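**Tondcombe, 10th April** – Storkine, the company which runs the covered market in Tondcombe, will open a weekly supper club for people who eat alone. The first evening takes place in May, and 60 seats are available.

The idea came from a survey that Storkine made last winter. From 953 residents who answered, 729 said that they would like to share a warm meal with neighbours if the price was low. 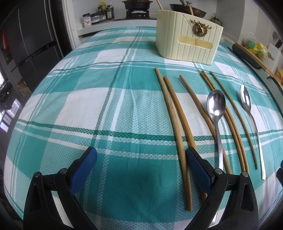 A place will cost 4 pounds and includes soup, a main dish and tea. The menu changes each week, and a meal without meat is always offered. Guests can tell us about allergies when they book.

The food will be prepared by Nikolaidis, a family restaurant near the market. Vegetables come from the growers at Tamow Farm, who already sell at the market. 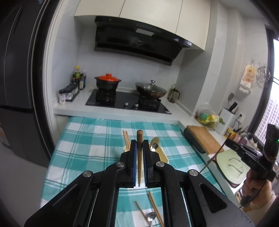 Storkine will pay the rent of the hall for the first season. After this, the company will ask the guests for their opinion and decide about the autumn – also about a second evening, if the demand is high.

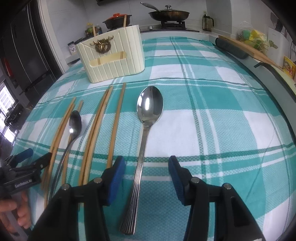 **Must guests live in Tondcombe?**

Everybody is welcome, but residents of the town can book one week earlier.

Bookings are taken at the Storkine office in the market hall.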